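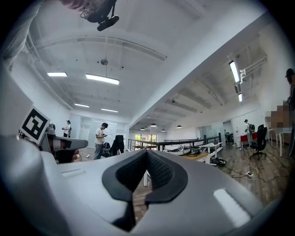
Gandum Office Rooms -- data card

Gandum is a small collection of recordings from one large open-plan office. It has 627 clips for training and 313 for testing. The subject is the room itself: white walls, white ceiling with beams, rectangular ceiling lights, wooden floor.

Notes for use

The lights are very bright in many clips, so please check the exposure before you compare colors. Straight beams can look curved -- we did not correct the distortion. Labels are in English, version 7.

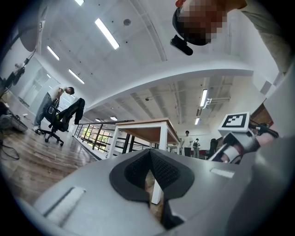
Ceiling with the large arched beam and eight light fixtures.

Faces are pixelated. If you find one which we missed, please write to Mechthild Thaler. Labels were checked by Hae-won Ki in February.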